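About Stolia

Stolia is a publisher and archive service for superhero comics. We reprint out-of-circulation series in collected editions, keep a searchable index of story continuity, and license scans to libraries. The company works from one building in Mutetberg, with a print partner in the same town.

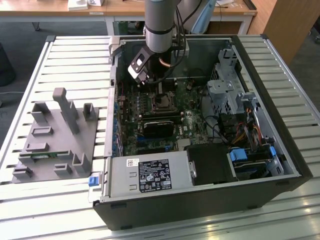
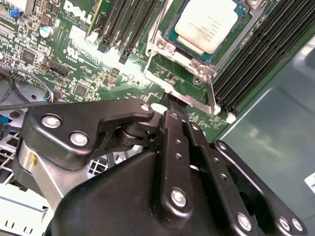

Our main product is the collected edition. Each volume gathers between five and nine single issues, in reading order, with covers placed before the story they belong to. Annuals and crossover chapters are included when the plot does not make sense without them. When we do not hold the rights to a chapter, a one-page text summary is printed in its place and marked as such in the table of contents.

Source material

Most of the titles we handle were printed on newsprint, and original film survives for fewer than half of them. Where film exists, we scan from film. Where it does not, we scan from printed copies, usually three or more per issue, and combine the cleanest pages. Line art and color are separated and corrected as two layers. We remove show-through and paper yellowing. We do not redraw lines, and we do not replace dot color with gradients. Lettering is left as published, including spelling errors, unless the original publisher issued a correction in a later letters page.

Page returns from the first proof run at around 20 per volume. The usual causes are registration drift on double-page spreads and blacks that print too heavy on coated stock. Proofs are checked under daylight lamps against the source copy.

The Walo Index

The Walo Index is our continuity database. It was started as an in-house tool for placing crossover chapters and was opened to subscribers later. Each entry records a character's appearances by issue and page, along with costume changes, aliases, deaths, returns and the first use of a power. Flashbacks are filed under the issue they were printed in and also under the point in the story where they take place. These are two separate fields and can be searched separately.

Villains with shared names are a known problem. Where two or more characters have used the same mask, each wearer gets an entry and the mask gets one of its own. Minor villains who appear once and are never named are filed by issue number. Subscribers can propose a merge or a split, and the editors rule on proposals every Friday. Rulings are logged with the page references used to reach them - the log is open to all readers, including those without an account.

The Asamoah line

Asamoah is our imprint for small-press and regional heroes, most of whom never had a second printing. Print runs are short. A title is accepted when the rights are clear and we can locate at least one complete set of the issues. Partial sets are kept on file, and we publish a wants list in May. Condition matters less than completeness: a copy with a detached cover or a clipped coupon is still useful to us, provided the story pages are present.

Creators or their estates are paid a royalty on every Asamoah copy sold, including digital copies. Statements go out twice a year.

Formats

Collected editions are issued in paperback and hardcover. Paperbacks are printed on 70 lb uncoated stock, which holds older color closer to its first appearance. Hardcovers have sewn bindings and open flat enough to read across the gutter. Digital editions are sold as page files with no guided-view mode. Library licenses cover up to 30 readers at a time, with a larger tier of 100 for school districts and universities.

Volume numbers on the spine follow publication order of the original series. Reading order, when different, is given on the inside front cover.

Contact

Rights questions, corrections and offers of source copies should be sent through the form on the contact page. For corrections, give the volume, page and panel number. Panels are counted left to right, top to bottom, with insets counted after the panel they sit in. We do not appraise collections or buy single issues from the public, and we do not review pitches for new series.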